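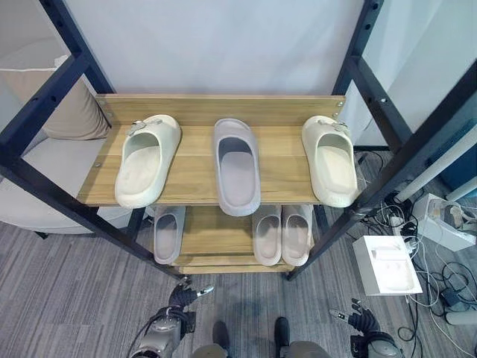 ## 4. 靴棚セルの立ち上げと毎日のお手入れ

この章では、Cundelを靴棚の前に立たせ、サンダルの片づけ動作を始められる状態にするまでの手順をまとめています。前の章で本体の組み立てと電源投入まで済んでいる方は、そのまま4.1からお読みください。久しぶりにセルを動かす方も、面倒でも最初から順に進めていただくと、あとで慌てずにすむと思います。初回は少し時間がかかりますが、二度目からはずいぶん手が慣れてくるものですので、どうぞお茶でも用意して、のんびり取りかかってください。

### 4.1 棚まわりの準備

1. 本体が停止していることを操作端末「Cusari」で確かめます。画面の上部に「待機」と出ていれば大丈夫です。
2. 棚の支柱を上から軽く押さえ、がたつきがないか見ます。ぐらつくようでしたら、背板の両端を留めているねじを手回しのドライバーで締め直してください。電動ドライバーは木の部分を傷めることがあるので、お使いにならないようお願いします。
3. 棚板を乾いた布で拭きます。ほこりが残っているとサンダルが思いのほか滑り、指先で押したときに向きが変わってしまいます。
4. サンダルを上下の段に置きます。最初の動作確認では、全部をきれいに揃える必要はありません。片方だけのもの、かかとが棚の前縁から少し出ているものが混じっているくらいが、むしろちょうどよい練習になります。
5. 棚の後ろの白い背景壁に、上着や鞄を掛けないでください。ついやってしまいがちなのですが、影が落ちると棚の縁の検出が不安定になります。

> **メモ:** 淡い灰色や薄いピンクがかった灰色のサンダルは、下の段に置くと棚板の影に入り、色の区別がつきにくくなります。認識がうまくいかないときは、まず部屋の照明を足してみてください。設定を触るのはそのあとで十分です。

### 4.2 立ち位置を合わせる

1. Cusariで「位置合わせ」を開き、識別番号1031の棚を選びます。
2. 補助の方に本体の後ろで支えてもらいながら、両足を棚の正面に置きます。左右の足は少し間をあけ、つま先を棚に向けます。
3. 両腕をゆっくり前に出し、左右の手が支柱に触れないことを目で確かめます。特に左手は下段の角に近づきやすいので、横にしゃがんで見ていただくと安心です。
4. 「記録」を押します。短い音が二度鳴れば完了です。一度しか鳴らない場合は足の位置がずれていますので、手順2からやり直してください。何度かやり直しになるのは珍しいことではありません。

> **注意:** 腕が動いているあいだは、棚と手のあいだに顔や指を入れないでください。落ちたサンダルを拾いたくなるお気持ちはよくわかるのですが、必ず「待機」に戻してからお願いします。

### 4.3 床の配線を見る

床の配線は、このセルでいちばん手をかけていただきたいところです。カーペットタイルの上ではケーブルが意外によく動き、昨日は何ともなかった場所に、今日は輪ができていたりします。

1. ケーブルを足の届く範囲から外へ寄せます。
2. 絡まっているところは、電源を落としてから手でほどきます。引っぱるとコネクタの根元に力がかかりますので、端から少しずつ緩めていくのがこつです。
3. 電源アダプターの上に布やトレイが載っていないか確かめます。
4. 腕に沿ったケーブルを肘のところで見て、関節に挟まれていないか、被覆に白い筋が入っていないか調べます。

> **注意:** 被覆が破れているときは、テープで巻いて使い続けず、部品番号104の交換用ケーブルに取り替えてください。

### 4.4 手の点検と指先の交換

片づけの動作では、指先が棚板やサンダルの底に何度も当たります。動作回数が300回に達するごとに、次の点検を行ってください。回数はCusariの「記録」画面の下のほうに表示されます。

1. 両手を開いた状態で停止させ、電源を切ります。
2. 指を一本ずつ、指の腹でそっと曲げ伸ばしします。途中で引っかかる指があれば、関節に糸くずが入っていないか見てください。カーペットの繊維が見つかることがよくあります。
3. 銀色の指先を布で拭き、欠けや緩みを調べます。緩んでいるときは、付属のRüegg製レンチで「軽く止まるところ」まで締めます。力いっぱい締めてしまうと、次に外すときに大変苦労します。
4. 電源を入れ、「手の原点出し」を実行します。

2000回を超えた指先は、見た目に傷がなくても左右まとめて交換してください。片手だけ新しくすると当たり方に差が出て、右ではうまく揃うのに左ではかかとが曲がる、といった悩ましい症状につながります。交換品はGroteroの部品窓口で承っています。

### 4.5 うまく動かないとき

- **サンダルの前で手が止まったままになる:** 金具の飾りが付いたものは、光の反射で縁を見失うことがあります。向きを少し変えて置き直し、もう一度始めてください。
- **上の段は片づくのに、下の段だけ失敗する:** 立ち位置が棚に近すぎることが多いようです。4.2をやり直します。
- **棚が少しずつ後ろへ動く:** 手が支柱を押しています。すぐに停止し、棚を元の場所へ戻してから、位置合わせをはじめから行ってください。

どれにも当てはまらないときは、Cusariの「記録」を保存したうえで、棚とサンダルをそのままの状態にしてGroteroの窓口へご連絡ください。片づけてからのご連絡でももちろんお受けしますが、そのままにしておいていただけると、原因を早くお調べできます。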